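Skilow Handheld Teaching Set

For two-arm mobile robots
Made by Oketthorpe

Overview

The Skilow set lets one operator drive both arms of a mobile robot and record the motion as a task demonstration. It consists of two hand controllers, a base station, a foot pedal and the Chiriac recording software. Left hand drives left arm, right hand drives right arm. The pedal starts and stops a recording. Press it twice to throw out the last take.

The same controllers work with a physical robot or with a robot model in simulation. Most customers set up the task in simulation first, get the operator comfortable with it, and then move to hardware. Recordings from both are saved in one file format.
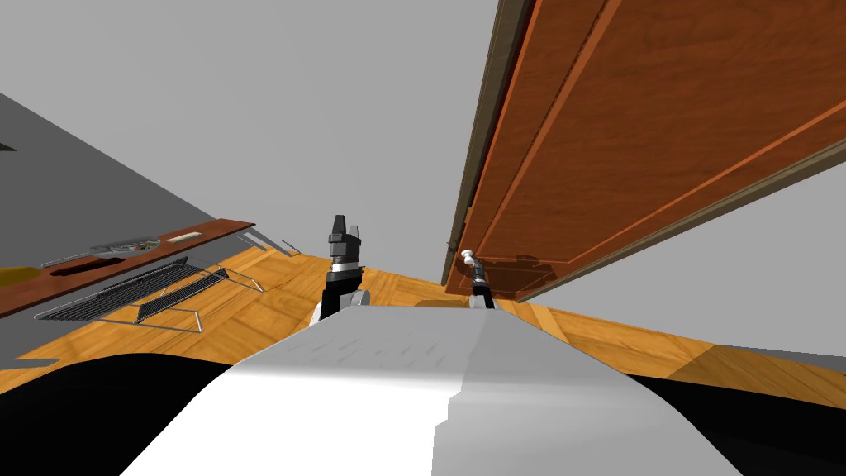 Kitchen tasks come with the Watbridge scene pack, which is included with every set. Doors, drawers and racks in the pack move on their own joints, so the operator has to follow the arc of a hinge the way they would on a real cabinet. Door work is a good first exercise. With the right gripper low under a big open wood door and the left one held up over the floor, the operator has to keep track of two hands at very different heights. A pulled-out wire dish rack takes up floor space too, and base moves should be planned with that in mind. Use the view tilt setting if the robot's own body blocks too much of the floor.

What's in the box

Left and right hand controllers
Base station with power supply
Foot pedal, 60 inch cable
Chiriac software license, one seat
Watbridge scene pack

Specifications

Controller update rate: 400 Hz
Recordings per project: up to 3,000
Trigger life: 1,000 hours
Connection: USB to base station, wireless to controllers

Notes

Controllers must be paired again after a firmware update. Gripper speed is set separately for each hand. Version 2 pedals do not fit the older base station.

For quotes and loan units, write to Ruxandra Lungu in the Oketthorpe sales office. Loan units go out for the month of July only.

Page updated 2/28/19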